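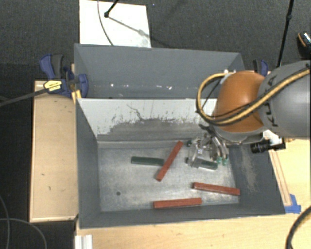 Finger gripper or suction for bars lying in a metal-floor bin?

Posted by Ga-eun Choo

Hello all. I am comparing two grippers for a bin picking job and I would like to hear from people who did something similar before I order anything.

The parts are straight bars, red and green, all with the same cross section. They lie flat in a gray bin with two compartments and sloping walls. The arm is a KUKA with the camera mounted at the wrist. My task is to take the bars from one compartment and put them in the other one, then back again, for 2,000 cycles without a person touching the bin. Today I use a finger gripper with curved fingers and teal-green tips. The other candidate is a small suction head from Brurholm, which I have on loan until the end of November.

My difficulties with the fingers are these. When a bar lies close to the wall, one finger has no space to go down, and the controller stops with a force error. When two bars are crossed, the gripper sometimes takes the upper one and drags the lower one with it. Also the floor of the bin is worn and shiny, and the camera finds edges in the scratches which are not edges of a part. In my last long run I had 14 stops, and most of them were the wall problem.

With suction I did only a short test. It was fast, but the bars are narrow and the cup must land very exactly in the middle. Which way would you go? I must keep the arm and the bin, but the camera settings and the fingers I can change.

Horkow
I would stay with the fingers. A narrow bar is a bad part for a cup. If you are a little to the side, you lose the vacuum, and then you have the same number of stops with a different error text.

For the wall, do not approach straight from above. Tilt the wrist so that the gripper leans away from the wall, and let the finger on the wall side follow the slope down. Your bin has sloping walls, so there is more space than with a straight box. We started with a small tilt and increased it until the camera bracket came too near to the rim on the opposite side. Please check this slowly by hand first. Also check the hose loop at the wrist, it needs slack on both sides when you tilt.

If a tilt is not possible for some position, push the bar first. Close the fingers, touch the bar on its end, move it a small distance to the center, take a new picture, then pick. It costs one extra cycle only for the bars at the wall.

Gil-soo Hyun
I agree with Horkow about the tilt, but I would like to add something about the camera, which I think is half of your trouble.

A bare metal floor reflects the lamp, and the reflection moves when the wrist moves. I lost much time with the matching threshold before I understood this. What helped me was to take the picture always from the same 2 poses, one for each compartment, and never during the approach. Then I saved a picture of the empty floor from each pose and subtracted it. The scratches disappear almost completely. You must repeat the empty picture when the floor gets more worn, I do it at the start of every long run.

Dark green on dark gray is also difficult in a gray image. If your camera gives color, use the color channels separately. Red was easy for me from the beginning, the green needed a longer exposure.

For crossed bars, choose the grasp point by height and not by the best match score. Take the upper bar, and grip it as far from the crossing as you can, but still near enough to its center of mass that it does not rotate. After you lift, wait a moment at a small height and look at the finger opening. If the value is too large, open and try again.

I also tried the Brurholm head last year. It is a good product for flat boxes. For bars I gave it back.

Ga-eun Choo
Thank you both. I tried the tilt this afternoon on the right wall and the force error did not come in the positions I tested. The bracket is closer to the rim than I like, so I will limit the angle there and use the push for the rest. The empty floor picture I will do tomorrow morning. Gil-soo, do you also clamp your bin to the table? Mine is clamped, but I wonder if a very small shift is enough to spoil the subtraction.

Gil-soo Hyun
Yes, clamps on 2 sides, and I put tape on the table at the corner of the bin so I can see if it moved. One pixel of shift you can correct in software. If it is more than this, take the empty picture again.

Pollside
just use a magnet gripper, much easier

Ga-eun Choo
The bars are not magnetic, so a magnet will not hold them. Thank you anyway.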